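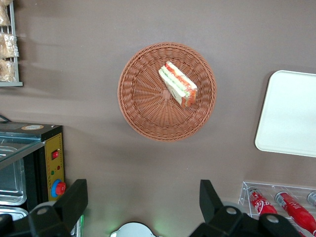

6 min read

Teleop demos for a snack counter task: how we record them

Written fast, by Ama Odoi. Ismail Nasr checked the numbers and will yell if the rest is wrong.

This is for people starting on the Dondotcombe counter setup. Follower arm, wrist camera, leader arm in your hand. Task is pick up the sandwich, move it to the white tray, let go, back off. Sounds like nothing. Plan a whole morning for it anyway.

What you need

Leader and follower arms, both powered and calibrated
Wrist camera feed open on the big monitor
Dostix recorder running (any recent build)
Foot pedal plugged in BEFORE you start Dostix or it won't show up
Woven basket, triangle sandwich, white tray
Everything else that lives on the counter: wire rack with the wrapped pastries, the yellow-front warmer, the clear rack with the Coca-Cola bottles

Leave the clutter. First set we recorded was on a bare table and the policy fell apart as soon as the warmer came back.

Step 1. Set the counter

Basket in the middle, tray on the right, warmer and wire rack on the left, bottles lower right. Warmer switched off at the wall. Check the cable behind it isn't lying anywhere the arm will sweep.

Sandwich goes in the basket flat, at an angle. Don't line it up neatly with anything. You'll change the angle every take so don't fuss.

Step 2. Home the arms

Hold the leader in the rest pose, press the pedal once, wait for the beep. Follower should move slowly to match. If it jumps, stop, rehome, try again. Never grab the follower to "help" it.

Look at the camera feed now. Both fingers in view at the bottom, basket near the center, at least part of the tray showing on the right. If the tray is gone completely your start pose is too far left.

Step 3. Dry runs

Do 8 without recording. Really. Everybody skips this and then the first chunk of data is somebody learning to use the leader arm.

Watch the monitor, not the table. The policy only gets the camera, so if you're steering off stuff it can't see, the demo is no good to it. Feels awful at first, gets better.

Step 4. Record

Pedal down to start.

Move over the basket, fingers open, wrist turned to match the sandwich. Do the turning up high. Turning down low clips the basket rim and drags the whole thing accross the table.

Come down straight. Fingers either side of the bread, on the thick crust end, not the pointed tip. Tip grabs droop and the filling slides.

Close gently. Force cap in Dostix goes at 16, leave it there. Bread squashes way before the motor complains.

Lift clear of the rim, then go sideways. Pause a beat over the tray – a short one, long pauses teach the arm to hang there. Lower, open, straight up, back to the start.

Pedal again to stop.

Step 5. Keep or toss

Toss it if the sandwich came apart, if you hit the rim, or if you froze with no idea what to do next. Keep it if you missed the grab once and recovered cleanly. Those are useful, tag them "retry" so Fastari can weight them seperately when it trains.

Step 6. Change something

New angle on the sandwich every take. Shift the basket a bit every few takes. Swap the sandwich when it gets sad.

We stop at 50 keepers per person, then switch operators. Tired hands make wobbly demos and you can see it in the joint plots.

Uploading

Export from Dostix, drop the folder in the Aidoo share, put your initials in the notes field. Don't rename the episodes, the import script chokes.

Common problems

Follower lags behind: close the other camera preview.
Gripper won't close all the way: check for crumbs in the finger joint.
Glare off the tray: tilt the lamp – don't move the tray.
Pedal dead: see the list at the top, restart Dostix.

Still stuck, ask Ismail. Mornings are best.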